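We got the new sorting line at Clarngate in April and I've been asked by enough people whether I still have a job that I'm putting it in a thread. I do. It has a different name and the same chair.

For anyone new here: we take in secondhand jewelry by the box, untangle it, sort it, tag it, and send it on. There were six of us at the bench. There are still six of us. Two of us are now called "handling leads" and have not been told who we lead.

The machine is a Jorner. It picks a piece out of the tray, puts it on the scale, puts it in a pouch. It is very good at bangles. A bangle is a hoop that stays where you left it, and if everything people wore were a bangle I'd be writing this from home.

It is less good at chain. Last month the count for the line was 2443 pieces, and the stuff it passed back to us went into a gray bin with a laminated sign saying EXCEPTIONS. Wanda crossed that out and wrote NECKLACES.

What changed is the mix. I used to get a bangle, a brooch, a knot, another bangle. The easy ones were where you rested. Now the easy ones go down the line and I get knots from 8 until lunch. My numbers are down and my wrists are up, and the dashboard only has a column for one of those.

Hywel Edwards (floor manager, decent man, owns a label maker) took this upstairs when we asked. We now rotate off the gray bin every 22 minutes. It was going to be 30. Leszek brought a kitchen timer to the meeting and set it going on the table, and I think that helped more than the slides.

Also changed: the talking. The old bench faced inward. The new one faces the belt, all of us on one side like a row of people waiting for a bus. Teodor has started narrating his knots out loud so there's something on. He's on a series about one anklet.

The other new thing is demonstration work, and that's the part I didn't expect to like. You hold a gripper in your own hand and do the job with it, slowly, over and over, so there's something for the arms to learn from. Fourteen years of knowing how to pick up a string of beads and I had to find out how to do it with two fingers that don't bend.

It pays the same as bench hours. I asked. Then I asked for it in writing, and Eugeniusz Śliwiński from the union side asked for it in writing that I'd get it in writing. We have it now.

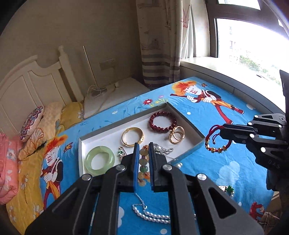 Beads, then a brooch.

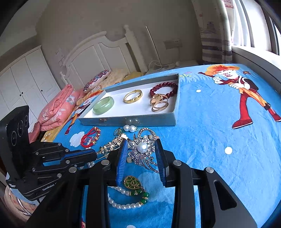

Clarngate, 28 September 2020

The brooch with the big pearl took me most of a morning to get a feel for. Too many petals. Come at it flat and it skates off, come at it from above and you're on the pearl, and I was raised not to grab a pearl with anything.

Strands I've got a system for now — short grip, low, let the rest hang. Wanda does it the opposite way and hers look better on playback. Both get used, apparently. I'd like it noted that one of them is mine.

Do I mind teaching it? Some days. Ask me when the gray bin gets smaller. Hywel says we'll look at headcount "when the picture is clearer," and I've asked him to bring that sentence back with a date on it.

More when there's more. Someone's timer just went off and I think I'm on knots.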